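Where the Clean Dishes Go: Counter Space and Washing Up in Shared Kitchens
Project report by Shirin Ebrahimi and Hanan Akl
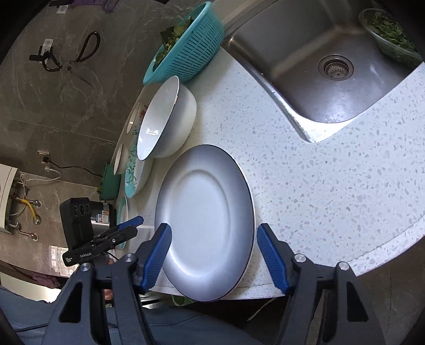 Our project started with an argument about drying racks. Hanan grew up in a home where every plate went straight into a rack the second it was rinsed, and I grew up in one where plates leaned against whatever was standing still, and when we moved into the same student house we found out very quickly that both of us thought the other was making a mess. So when our home design course asked for a small study of an everyday task, we knew what ours would be! The speckled counter by the sink shows the problem nicely: a white bowl tipped on its side, a plate with pink flowers leaning behind it, a teal plate with a branch of blossom on it, and then salad greens in a colander and in bowls, all wanting the same strip of counter. Dishes and dinner meet there every evening, and somebody has to give way.

What we wanted to find out

We asked two simple questions. Where do people put a plate in the minute after it has been washed, and what makes them choose that spot? We had planned a third question about dish soap, but our instructor, Grímur Vídalín, thought (kindly) that we were trying to do too much, and he was right.

How we went about it

We invited people from our building and the two next door to keep a washing-up diary through March, and 17 of them agreed. Each person wrote down what they washed, where it went, and whether anything had to be moved to make room. We had hoped for 2,000 entries and ended up with 1,849, which made us very happy, considering that we were asking tired people to write things down at the sink. Ketill Bech helped us sort them into groups, and he also drew the counter plans that hang beside our display.

What we learned

The biggest surprise for us was how much salad mattered. People rinse their greens in the same sink where they do the dishes, often at the same time, and the colander needs a place to drip. On those evenings the plates got pushed to the back or to the far side, and the diaries are full of little grumbles about it. One person wrote, "I moved the lettuce four times and then ate it standing up."

Bowls caused more trouble than plates. A plate can lean on nearly anything and takes up very little room, but a big bowl wants to lie on its side or upside down, and either way it claims a whole corner. Several people told us they wash the big bowl last for this reason, and a couple said they wash it first — so that everything else can lean on it. We tried both ways at home for a week each. I liked the second, Hanan still prefers the first, and we have agreed to leave it there.

What we would change

Next time we would ask people to mark the size of their counter at the start. We only thought of it halfway through, and going back to measure everybody's kitchen took up most of one weekend. We would also like to include a few families with small children, whose counters must be a different story altogether.

Our thanks go to Grímur, to Ketill, and to all our neighbors who put up with our reminders. The blank diary page is in the appendix for anyone who would like to use it.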